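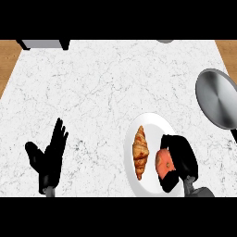 Report on the Visit to the Mukelberg Quarry and Stone Works

Members of the Moltasthorpe Building Heritage Society visited the stone works at Mukelberg on Nov 2, 2019. The works are operated by Cunell, which has cut stone on the site for 138 years and opens it to outside groups twice a year. Fourteen members attended. The previous visit in this series, to the brickyard at Fagerlund, took place in June and was reported in the last bulletin.

The group was received at the weighbridge and given hard hats and ear protection. A short safety talk followed in the site office, where a cutaway model of the hill shows the beds now being worked. The upper beds yield a gray stone sold mainly for curbs and garden walls. The white marble lies lower down and is reached by a ramp on the north side.

The tour began at the viewing platform above the main pit. Blocks are freed with diamond wire, a loop of steel cable that runs through holes drilled in the rock and is cooled by a steady flow of water. One cut was under way during the visit. The guide explained that a full cut on the largest face can take most of a working day, and that the crew does not leave the wire unattended at any time. Older drill marks remain on the east wall, left from the years when blocks were split by hand with wedges.

From the pit the group walked to the sawing hall. The large gang saw was idle for a change of blades, so members were able to stand closer to it than is usual. Slabs are cut to a standard thickness of 20 millimeters for household work and thicker on request. After sawing, they pass along a polishing line 230 feet in length, where the grit becomes finer at each head. The noise in this part of the hall made questions difficult, and these were held over until the showroom.

The storage yard holds finished slabs upright on racks, grouped by block so that neighboring slabs can be sold together. The guide spoke at some length about veining. Gray veins in white marble come from other minerals present when the original limestone was changed by heat and pressure. Buyers' tastes differ a good deal: stone with heavy veining was once set aside for floors and window sills – it is now often requested for kitchens. 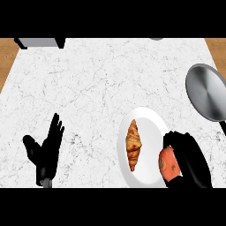
Does marble need to be sealed before it is used in a kitchen?
Sealing is advised, as it slows the absorption of oil and wine, but it does not protect the surface from acids such as lemon juice or vinegar, which can dull the polish.

The guide added that a honed finish hides such marks better than a high polish, and that plain soap and water are enough for daily cleaning. Several members asked about repairs to older fireplaces and steps. Cunell keeps a small stock of offcuts from closed beds for this purpose, and inquiries should be sent with a sample or a clear photograph of the original stone.

The visit closed with coffee in the former smithy. The walk between the pit and the hall is steep in places and the path was muddy, and members joining a future visit are advised to wear sturdy boots. The Society thanks Cunell and the staff at Mukelberg for their welcome. Copies of the site map handed out on the day are available from the Society's office in Moltasthorpe.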